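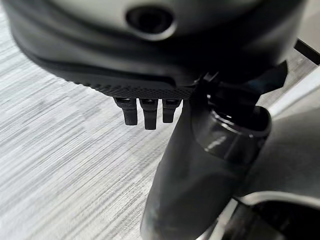
The underside of the gripper, with its three short prongs and the textured band just above them.

Looking after a workshop gripper: tips from my bench

I run one small arm in the back workshop, a Heo with a Folleler gripper, and I love it to bits. It passes me parts, holds things while the glue goes off and never once asks for tea. Ten minutes with a soft brush on a Saturday keeps it sweet, so this is my routine (with all the bits I had to learn the slow way!).

Park it first. Bring the arm down to a height where you can see up underneath without kneeling, then switch off at the wall. The stop button is fine for a pause, but I don't put my fingers near the prongs with the power on.

Brush before you wipe. All those fine bumps on the textured band are brilliant at holding dust, and a damp cloth just turns it to paste. An old toothbrush gets in lovely, working from the middle out. Do the little slots at the tops of the prongs while you're there - a wooden cocktail stick is ideal, a metal pick will scratch.

Wipe the smooth black parts last with a barely damp cloth. No polish! I tried some once and had finger marks until January.

Next, the joint where the shiny collar meets the housing. Shine a torch in from the side and look for threads, hair or curls of shaving. Tweezers for those. Never blow them in with an air line.

Waggle each prong gently. A tiny bit of give is normal on mine, a click means a loose screw. My spares come from Drultmont, and part 436 is the prong screw pack. Order two packs, they roll away.

Grease only when the counter says so. I do mine every 500 hours, one small dab, and wipe off whatever squeezes out. More grease just catches more dust.

Power back on, open and close it slowly a few times, and have a listen. Then let it pick up something soft - I use a folded duster - before you trust it with anything you'd mind dropping.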